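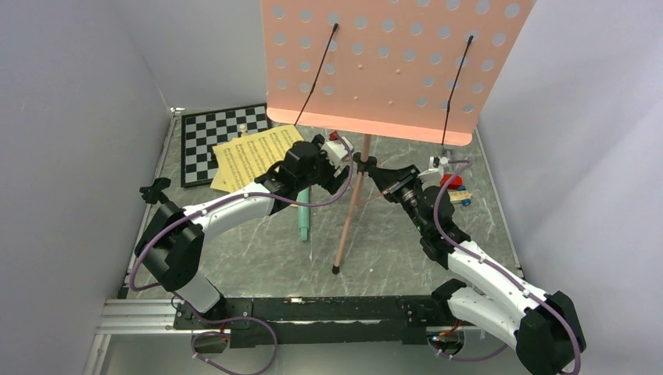 Noemi Tillman schreibt, ihre Tarnel stehe jetzt den zweiten Sommer an der Südwand und sei noch immer dicht, nur den Hahn habe sie einmal nachziehen müssen. Im ersten Winter hat sie das Fass zu spät entleert, erst nach zwei Frostnächten. Der Behälter hat es überstanden, die Dichtung am Auslauf musste sie ersetzen. Ein Ersatzring liegt jeder Lieferung bei.

Regentonne Tarnel 200

Die Tarnel 200 ist eine runde Regentonne für Fallrohre an Haus, Garage oder Gartenlaube. Der Behälter besteht aus durchgefärbtem Polyethylen, ist UV-beständig und lichtundurchlässig, damit sich im Wasser weniger Algen bilden. Der Deckel wird mit einer Vierteldrehung verriegelt und lässt sich mit einem handelsüblichen Vorhängeschloss sichern.

Technische Daten
Inhalt: 200 Liter
Höhe mit Deckel: 100 cm
Leergewicht: 13 kg
Material: Polyethylen, Wandung doppelt verrippt
Farben: Schiefer, Moosgrün, Sand
Auslaufhahn: Messing, Gewinde 3/4 Zoll
Preis: 139 Euro inkl. MwSt., zzgl. Versand

Lieferumfang
Tonne mit Deckel, Auslaufhahn mit zwei Dichtringen (einer als Ersatz), Blindstopfen für den Überlauf, Aufbauanleitung. Fallrohrfilter und Standfuß sind nicht enthalten.

Aufstellung
Gefüllt wiegt die Tonne deutlich über vier Zentner. Der Untergrund muss eben und tragfähig sein. Geeignet sind Gehwegplatten auf verdichtetem Splitt oder der Standfuß Isside, der die Tonne so weit anhebt, dass eine Gießkanne unter den Hahn passt. Auf Rasen oder lockerer Erde sackt eine volle Tonne mit der Zeit einseitig ab.

Die Bohrung für den Hahn ist werkseitig vorhanden. Der Zulauf wird vor Ort gebohrt, die möglichen Positionen sind außen am Rand angezeichnet. Vor dem Bohren prüfen, auf welcher Seite das Fallrohr sitzt und ob der Filter auf gleicher Höhe montiert werden kann. Liegt er zu tief, läuft die Tonne nicht voll. Den Hahn von Hand eindrehen und mit dem Schlüssel eine halbe Umdrehung nachziehen.

Mehrere Tonnen verbinden
Bis zu drei Tonnen können mit dem Verbindungsset Mbeki gekoppelt werden. Der Schlauch wird unten angeschlossen, der Wasserstand gleicht sich dann in allen Behältern aus. Alle Tonnen müssen auf derselben Höhe stehen.

Winter und Reinigung
Ab November sollte die Tonne leer sein. Fallrohrfilter auf Winterbetrieb stellen, Hahn öffnen und offen lassen, Deckel schließen. Bodensatz einmal im Jahr mit Wasser und einer weichen Bürste entfernen. Keine Lösungsmittel und keine Scheuermittel verwenden. Das Wasser ist kein Trinkwasser.

Zubehör
Standfuß Isside, passend zu allen drei Farben
Verbindungsset Mbeki mit Schlauch und zwei Durchführungen
Fallrohrfilter Tarkau, Kunststoff, für runde Fallrohre
Ersatzdeckel mit Verriegelung

Versand und Rückgabe
Die Tonne wird als Sperrgut per Spedition bis Bordsteinkante geliefert. Die Spedition meldet sich vorab telefonisch, bitte bei der Bestellung eine Rufnummer angeben. Bereits angebohrte Tonnen können wir nicht zurücknehmen. Transportschäden bitte auf dem Lieferschein vermerken.

Fragen zu Anschluss und Ersatzteilen beantwortet Cletus Kincaid, werktags von 8 bis 16 Uhr.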